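Ticket: Ravora warm air heater locks out overnight, restarts by hand every morning
Opened February 2018. Site: Sikder Yard, upstairs workroom. Status: closed

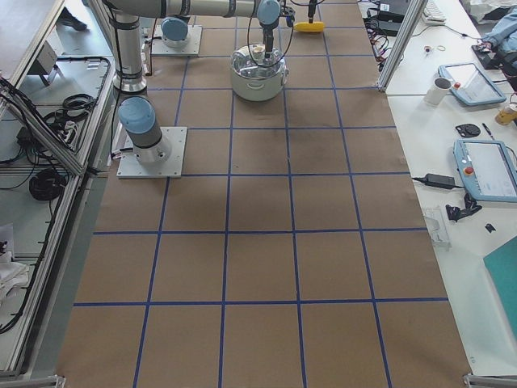
Tanovero Support asked first whether the lockout lamp is steady or flashing, and whether the fan keeps running after the burner stops. A steady lamp on this model means the burner tried to light and failed. A flashing lamp means it lit and then shut down because something got too hot. They also wanted to know which thermostat is fitted and where it is on the wall.

Customer
Flashing, slow. The fan is not running when we come in, but by then the unit has been off for hours so I can't say what it did straight after. Thermostat is the Fusovex wall one, fitted at the same time as the heater. It is by the door at about shoulder height.

The fault started after the cold spell. Before that the heater had run all winter without any trouble. It is set to hold a low background temperature at night and come up to working temperature before we arrive. It works normally all day once reset. We press the button, wait a couple of minutes and it lights first time.

Support
Thank you. A flashing lamp points to the overheat limit. The usual causes are a blocked inlet grille, a dirty fan, a closed damper in the ducting, or the power being cut while the heat exchanger is still hot. Please do the following in this order and report back after each one, as changing several things together makes it hard to tell which one mattered.

Turn the heater off at the thermostat and let the fan run on until it stops by itself. Then isolate it at the wall switch.
Take off the lower grille and clean the filter behind it.
Check that every outlet louvre is open at least halfway.
Turn it back on and leave it overnight on the same settings.

Please do not open the burner compartment. That part needs a gas engineer.

Customer
Filter done. It was grey all over and had a thick mat of fluff along the bottom edge. Washed it, dried it on the radiator in the office, put it back. The louvres were all open apart from the end one, which was nearly shut. Somebody had complained of a draught. I have opened it.

Left on overnight. Locked out again, same flashing lamp.

Support
The filter is worth having done but it is evidently not the whole cause. Can you read the hours counter and the fault memory? Hold the reset button until the display changes, then press it briefly to step through.

Customer
Counter says over 700 hours, the last digit is damaged and I can't read it. Fault memory shows the same code all the way down, the overheat one. There is a time next to each entry and they are all the same time of night, give or take a minute. I had not expected that. The clock on the display is right, I checked it against my phone.

Support
That is very useful. An overheat caused by poor airflow would not keep such regular hours. It would depend on how cold the night was and how long the burner had been running. A fault at the same time each night suggests the supply to the heater is being switched off. When the power goes while the burner is lit, the fan stops with it, the heat has nowhere to go and the limit trips. When the power returns the unit sees the tripped limit and locks out.

Is there a time switch anywhere on that circuit? It may be in the distribution board and not in the room.

Customer
Not that I know of. The heater has its own wall switch and I had assumed it went straight back to the board. The board is downstairs in the passage and belongs to the landlord. I have asked for the cupboard key.

Customer
Got the key. The heater is not on its own circuit. It shares a way with the outside lights on the stairs, and there is a time switch next to it with the cover taped up. It is set to go off in the night and come back on a bit later. The off time matches the fault memory.

The main isolator is marked 32 amps in case that matters.

Support
The isolator rating is not a concern. The time switch is almost certainly your fault. The heater must have a permanent supply, and this is stated in the installation sheet supplied with it. Please ask the landlord to have an electrician move it to its own way. Until then you can ask them to set the time switch to permanently on, if they accept the lights staying lit.

Customer
Landlord agreed to leave it on for now. They say the switch was altered when the stair lights were changed — that would be around the time of the cold spell, so I had blamed the weather for nothing.

It has now run for 6 nights with no lockout. The room is warm when we get in. One further question. The fan now runs on for longer than it used to after the burner stops. Is that the clean filter?

Support
Not the filter. The run-on is controlled by temperature, and until now it was often being cut short at night. If it goes on for more than ten minutes or so with the burner off, let us know and we will look at the fan sensor.

We do recommend that the overheat limit is tested at the next service, as it has tripped many times. Service is due in April in any case. The filter should be cleaned every 200 running hours, more often if there is a lot of dust in the room.

Customer
Run-on is a few minutes, so that is fine. Electrician has been and the heater has its own way now, with a label on it. The stair lights are back on their timer. Filter cleaning is written on the sheet by the door. I'm happy for this to be closed.

Support
Closed. Cause recorded as interrupted supply (shared time switch). No parts used.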